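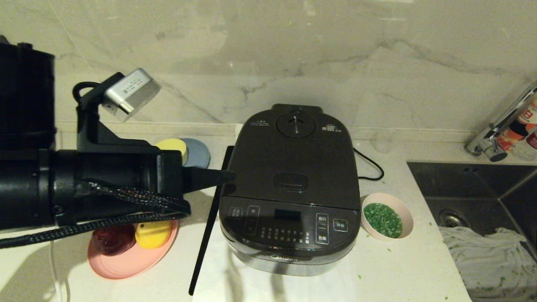 Where should a rice cooker stand on a shared counter?
On a flat, dry surface at least 40 cm from the sink, with clear space over the steam vent.

Kassab House Teaching Kitchen: Rice Station Gallery

The rice station is one of 2 cooking stations open to registered members of the Kassab House Teaching Kitchen. It was fitted out in January and is used for the weekday lunch course and the evening course in home cooking. This page introduces the station and its equipment to members who have not yet attended a session.

The rice cooker at the station is a Midea model in dark gray with a brushed silver-gray lower band. Its panel is labeled in Chinese: 开始 starts the program, 预约 sets a delayed start, and 功能 selects the function. A printed translation of all panel labels is available at the front desk.

The lid is released by the raised oval button in the middle. Members are asked to keep hands and face away from the round steam vent at the top during cooking and to let the pot rest before opening.

Chopped scallions, shown in the small pink-rimmed bowl, are prepared in advance for each session. Garnishes are kept beside the cooker and added at serving. Any pieces that fall on the counter should be wiped up before the next group begins.

Station bookings are made through the Julel member portal under room code 1407. Questions about equipment may be addressed to Adi Krishnan, Kitchen Programs, at extension 2990.

Page updated 17 Apr 2019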